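4.2 What the packers told me about the pouch table

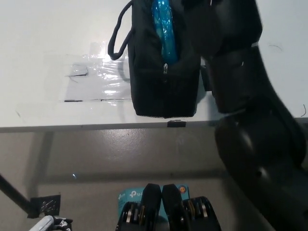 Figure 2. The pouch table at Kella, with the robot arm beside a black zippered pouch and a shiny blue item sticking out of the top.

I'll start with the pouch table, as it's where I spent most of my time and where people had the most to say to me. Kella packs small goods for other firms, and zipped pouches are the job that everyone learns first. You open the pouch, put the wrapped item in, close it and send it on. When I first went in, that was all done by hand. By December the arm was doing a share of it, and the people at the table had become (their word, and I rather like it) minders.

My diary from the site runs to 200 pages and I've tried not to lean only on the good quotes. Still, Da-eun Joo put the change better than I could. She had packed pouches for 4 years before the arm came in. "My hands used to do it and my head went somewhere else," she told me. "Now my hands are free and my head has to stay here." I heard versions of this from nearly everyone on her shift, usually over tea, and usually with a bit of a shrug!

Look at the pouch in Figure 2 and you can see why. It's soft cloth, it has a cord loop hanging off one side, and the blue item is in crinkly, shiny wrapping. A packer deals with all of that without thinking. A minder has to watch for it: is the loop lying clear, is the gap wide enough, will the zip catch the wrapper? The old skill hasn't gone away, then, but it has moved into the eyes, and eyes get tired in a different way from wrists. Two people told me their wrists were much better and that they went home with headaches instead.

Kella's own log for the trial lists 1465 pouches. It records a stop each time the arm is paused, and gives the length of the pause, but there's no space for what the minder did next. I found that odd. Straightening a loop or easing a zip along is skilled work, and on paper it shows up as lost time. Da-eun had started keeping her own notes on the back of the Nudach job sheets, and the newer minders were asking her for copies. I asked whether the managers had seen them. She laughed and said they hadn't asked.

Pay is the other thing that came up, and I come back to it in 4.4. Minding was graded the same as packing while I was there, which the older packers thought unfair and the younger ones mostly hadn't considered. The Handwood site, which I turn to next, had settled that question before its arms were switched on, and the talk at the tables there was quite different.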